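Biltadska wool dryer balls, set of six: review

Posted Tuesday, May 17, 2022, by Shamim Rajput

I stopped buying dryer sheets last year. My younger son gets a rash from anything scented, and the unscented ones left a film on the lint screen that I had to scrub off with a brush. A coworker gave me two wool balls to try, and when those started to come apart I bought the Biltadska set of six. I have used them for every load since.

The balls come in a cotton drawstring bag. They are a little bigger than a tennis ball, off-white, and felted hard all the way through. I know because I cut one open. Some of the cheaper sets wrap a layer of wool over a core of polyester stuffing, and those go lumpy. Mine was solid. It also means I have been testing five balls and not six, which is fine for a medium load.

Drying time is the main claim on the label, so I timed it. A load of bath towels normally takes my machine 62 minutes on the sensor setting. With five balls it took 54. Sheets went from 45 minutes to 41, and they still rolled themselves into a rope with the pillowcases stuck in the middle. Jeans showed no change that I would trust. The label says you can cut drying time by a third, and I never got near that.

The Laundromat Down the Street

Our own dryer was out of service for part of the winter, so I carried the balls to the laundromat on Leone Street for several weeks.

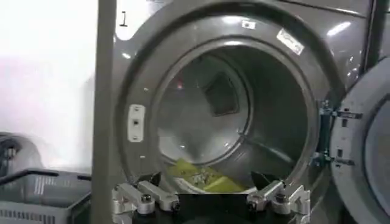
Front-loader with the door open.

Big machines are harder to judge. I put in two loads' worth of clothes with all five balls and paid for the usual number of minutes. The clothes came out about as dry as they did the week before without them. In a drum that size I think you would want eight or ten. One ball also went home with somebody else's comforter, or so I assume, and I was down to four until I bought a single replacement.

Softness is better than I expected. Towels are fluffier than when they are dried with nothing, though not as slick as with a sheet. I prefer that in a towel. T-shirts feel the same either way.

Static is where they fall short. Cotton is no problem. Fleece and anything with polyester in it still crackles when it is overdried, and in January I was peeling socks off the backs of sweaters. Taking the synthetics out ten minutes early did more than the balls did.

They are noisy for the first few minutes, a dull thump you can hear through a closed door. Once the clothes loosen up it mostly goes away. Dark fleece picks up a bit of white fuzz from new balls, so run them with towels for the first few loads.

I also had a set from Gretar, which costs less. Those were smaller and had started to pill by the second month. The Biltadska balls have shrunk slightly and turned gray, but they are still round. The company says they are good for over 600 loads. I am at maybe a third of that.

Good: solid wool, no scent, holds its shape
Bad: weak on static, modest time savings, easy to lose in a shared laundry room

Four out of five. I would buy them again for towels alone.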